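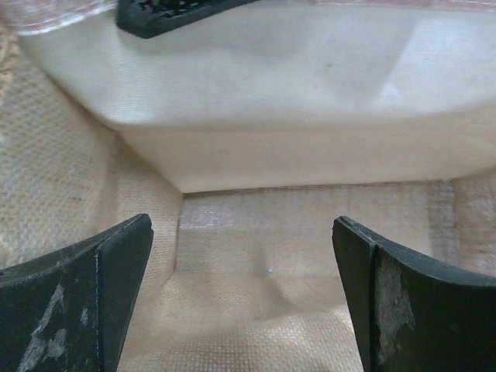
Fludow two-finger gripper: review of a three-month trial
Prollstead handling laboratory, June 2022
Reviewed by Amparo Bermúdez and Ignacio Zabala

The laboratory assessed the Fludow gripper for work inside soft containers, principally cloth bags. It was compared with the Foveo parallel model on the same arm and controller. Each gripper completed 200 picks.

The Fludow's tapered fingers enter a fabric recess readily and caught the lining on 2 occasions, against 32 for the Foveo. The wrist camera keeps both fingertips in view, although pale cloth offers it little contrast.

Finish is the weaker point. The dark outer faces now show scuffs and abrasion - a matter of appearance, as grip force remained within tolerance.

The gripper is recommended for bag and liner work. Purchasers should order spare fingers with the unit, as delivery took about 3 weeks.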